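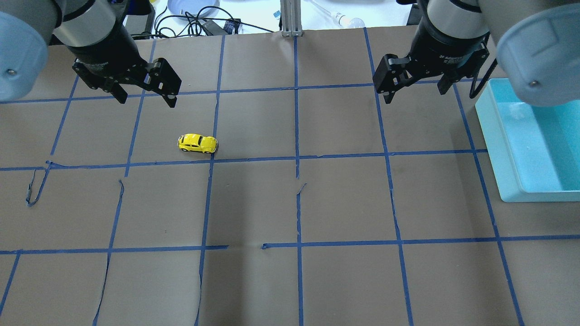

Coursework / Group reports

Table covering and grid — Agnes Ogilvie and Amanuel Chala

Brown paper over the whole top, then blue tape in both directions. Squares only rough. Middle line is a bit wavy on the left and the lower one has a gap where two strips don't meet — will redo. Paper wrinkled too, needs pulling tighter next time. Budget was 10 pounds, kept to it.

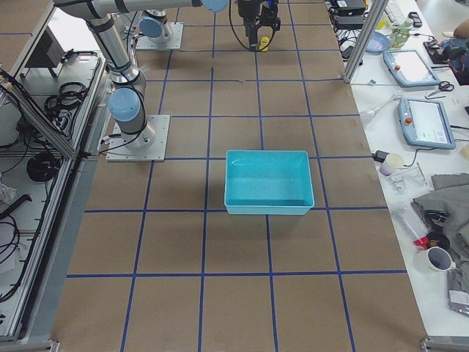 Page last changed: April 12, 2020

Turquoise bin on the grid, over one of the tape lines. Low sides so its easy to reach into. Side table still crowded, tools and supplys need sorting before we write up part two.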